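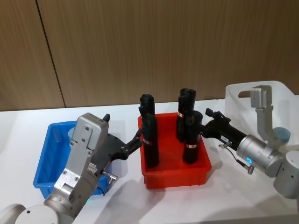 ¿Qué día se recogen ahora los restos de cocina?

Los miércoles, de siete a nueve de la noche, en la puerta de servicio de cada edificio. El camión de la basura general mantiene su horario de siempre.

El cambio rige desde marzo para todo el conjunto Skunville. Hasta el mes pasado los restos de cocina iban con la basura general o, en los edificios que tenían balde propio, se retiraban los sábados por la mañana. Ese turno del sábado queda eliminado. Varios vecinos siguen bajando el balde el viernes por la noche, y allí se queda hasta el miércoles siguiente. Con el calor que todavía hace en Lima, el olor llega al segundo piso. Si alguien de su familia no lee este boletín, avísele.

La recolección la hace Nutar, la misma empresa que ya retiraba los restos del edificio de la avenida. Nutar entrega un balde con tapa por departamento y lo cambia por uno vacío en cada visita. El balde es de la empresa. Quien se mude tiene que dejarlo en portería, enjuagado, con el número de departamento escrito en la cinta de la tapa. La reposición de un balde perdido o roto se carga en el recibo de mantenimiento del mes siguiente.

Qué va en el balde

Cáscaras y restos de fruta y verdura, cocidos o crudos. Borra de café con su filtro de papel. Bolsitas de té, sin la grapa. Cáscara de huevo. Pan duro, arroz, menestras, fideos. Flores marchitas y hojas de maceta, siempre que no traigan tierra en cantidad. Servilletas de papel usadas en la mesa. Las corontas de choclo se aceptan, aunque Nutar pide partirlas en dos o tres pedazos.

El pescado y el pollo se aceptan cocidos y en poca cantidad. Los huesos de res no. En la reunión de febrero se preguntó por las conchas y la respuesta de la empresa fue que van a la basura general, igual que las pepas de palta. Con la palta hubo discusión, porque en el primer volante figuraba como aceptada. El volante estaba mal. La cáscara de palta sí entra, la pepa no.

Tampoco entran el aceite, la arena de gato, los pañales, las colillas, el polvo de la aspiradora ni las bolsas que dicen biodegradable en el empaque. Esto último es lo que más se ha encontrado en las primeras semanas. Muchas de esas bolsas necesitan una planta a temperatura alta para deshacerse y Nutar composta al aire, en rumas. Lo que llega embolsado se abre a mano o se descarta entero. Por eso el balde se llena directamente, sin bolsa. Se puede poner una hoja de periódico en el fondo, que absorbe el líquido y ayuda a que el balde salga limpio.

El peso

Cada balde se pesa al recogerlo. El promedio del conjunto en la última entrega fue de 800 gramos por departamento, que es poco. Nutar trabaja en otros condominios de tamaño parecido y dice que, pasados los primeros meses, la cifra suele subir. También dice que a veces baja de golpe en vacaciones y que no hay que sacar conclusiones de una sola semana.

Hay departamentos que no han bajado el balde ninguna vez. No hay multa por eso y no se piensa poner. El servicio está incluido en la cuota de mantenimiento, de modo que lo pagan igual quienes lo usan y quienes no. Si en su casa se cocina poco, puede juntar restos en el congelador, en cualquier envase, y bajarlos cada dos miércoles. Es lo que hacen en varios departamentos de una sola persona y funciona bien.

La basura general

Al salir los restos de cocina, la bolsa de basura general pesa menos y se moja menos. Eso cambia lo que conviene comprar. Muchas familias siguen usando bolsas grandes y gruesas, de las de jardín, para un tacho de cocina que ya no se llena en tres días. Una bolsa mediana alcanza. Se recomienda medir el tacho antes de comprar: el contorno de la boca, dividido entre dos, da el ancho mínimo que debe tener la bolsa extendida. A eso hay que sumarle unos centímetros para el doblez. El largo es la altura del tacho más medio fondo y el doblez.

El grosor importa menos de lo que parece por el precio. Las bolsas se rompen casi siempre por un objeto con punta, como un palito de anticucho o la tapa de una lata, y una bolsa más gruesa también se rompe con eso. Los palitos se parten y se envuelven en papel. Las tapas de lata se meten dentro de la propia lata, y la lata va con los reciclables.

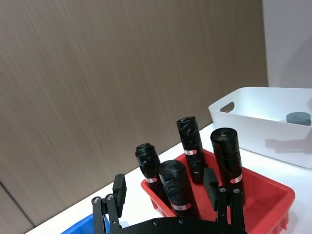

En la bodega Alemneh, en la esquina del parque, han aceptado hacer un precio por compra conjunta si los pedidos se juntan por edificio. La hoja para anotarse está en cada portería. Basta con poner el departamento, la medida y cuántos paquetes. El pedido se cierra el último día del mes y se paga al recoger. La administración no cobra ni guarda nada de este pedido, solo pasa la hoja. Quien prefiera comprar en otra parte puede hacerlo con toda libertad – no hay una bolsa oficial ni un color obligatorio para la basura general.

Se ha pedido varias veces que la administración ponga bolsas en los cuartos de basura de cada piso. Se probó el año pasado y los paquetes duraban un día. Por ahora no se va a repetir.

Los reciclables

Papel, cartón, plástico, vidrio y metal siguen bajando juntos al cuarto del sótano, donde se separan. No hace falta clasificar en casa. Sí hace falta que lleguen escurridos. Una botella de gaseosa con un dedo de líquido moja el cartón que tiene al lado y ese cartón ya no se vende. Un enjuague corto es suficiente, no hay que lavar con detergente. Las cajas se bajan desarmadas. En las semanas de ofertas el cuarto se llena a media tarde y las cajas armadas terminan en el pasillo, delante del gabinete contra incendios. Ese pasillo tiene que estar libre siempre y en la última inspección hubo una observación escrita por este motivo.

El vidrio roto no va al cuarto del sótano. Se envuelve en varias capas de periódico, se mete en una caja pequeña, se escribe VIDRIO con plumón y se deja en portería. Los espejos y los vasos resistentes al calor tampoco se reciclan con las botellas y siguen el mismo camino.

Las pilas y los focos se reciben en la caja de la recepción principal. El aceite de cocina usado se recibe en el mismo lugar, en botella de plástico con tapa de rosca, frío y sin colar. No lo eche por el lavadero. El último atoro de la montante del edificio posterior se resolvió con máquina y costó más que todo el servicio de restos de cocina de ese mes.

Voluminosos

Los colchones, muebles y electrodomésticos no se dejan en el sótano ni en la vereda. Hay que pedir turno. Se atienden dos retiros por edificio al mes y la lista se abre el primer día hábil. Si el objeto todavía sirve, antes de pedir turno puede ofrecerlo en el tablero de la recepción. Los avisos se quitan a los quince días. En lo que va del año salieron por esa vía un coche de bebé, una mesa plegable y varias repisas, y se ahorraron los turnos correspondientes.

Los escombros de remodelación son responsabilidad de quien hace la obra. El maestro debe llevárselos el mismo día que usa el ascensor de carga. La administración ya no presta carretilla.

Compost para las macetas

Nutar devuelve una parte de lo recogido en forma de compost. La primera entrega está prevista para mayo y se repartirá en la puerta del parque, por orden de llegada. Traiga su propio envase. El compost fresco no se usa solo. Para macetas de interior se mezcla una parte con tres de tierra de chacra o sustrato, y para los almácigos conviene ponerle todavía menos. Los cactus y las suculentas no lo necesitan.

Lo que sobre del reparto irá a los jardines del conjunto, empezando por la berma del lado norte, que está muy seca desde que se cambió la manguera. El jardinero ha pedido que no se eche borra de café directamente sobre el pasto. Forma costra y el agua resbala. La borra va al balde.

Consultas

Los cambios de balde, los turnos de voluminosos y los reclamos por el horario se atienden en el anexo 2929, de lunes a viernes por la mañana. Fuera de ese horario se puede dejar una nota en portería con el número de departamento. Las notas sin número no se pueden responder – la semana pasada llegaron varias así, una de ellas con una pregunta sobre el departamento de arriba que habría sido fácil de atender.

Si el miércoles cae feriado, Nutar pasa el jueves a la misma hora. El aviso se pega en los ascensores con dos días de anticipación.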